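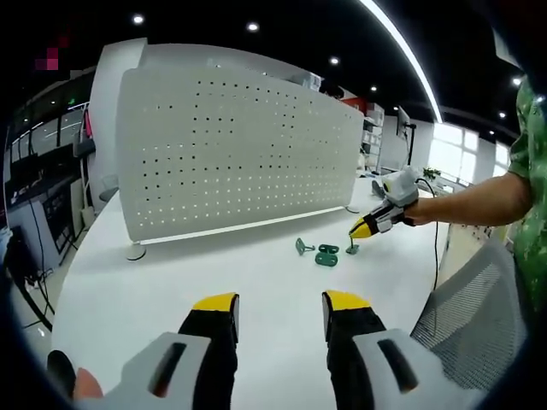

Horkia wrote back overnight that 30 runs per task is too few to compare two sets of finger tips, and that they would not put our numbers next to theirs until we have more. Fair point. Their own set stands at 344 for the peg task alone.

Student project notebook, August, entry started 09:40.

Task today: small green parts on the white desk (hook, double ring, upright stand). Two operators, one hand-held gripper each, yellow tips on both.

Log folder is now at 221 runs, 3698 MB after trimming. Trimming script still drops the last second if the jaws are open at the end. Not fixed. Workaround: close the jaws before stopping the recording.

Notes on grasping:
- Stand: approach from above, tip straight down over the post. Side approach knocks it over.
- Double ring: lies flat, so one tip goes inside a loop. Slow.
- Hook: pick by the stem. Orientation on release varies too much to score. Need a rule before the Brorkberg round.

Cantero sheet has the ring and hook swapped in column two. Corrected in our copy, not in theirs.

To do: rename the Mumix task files, send Horkia the new run count, recheck jaw zero on both grippers after lunch.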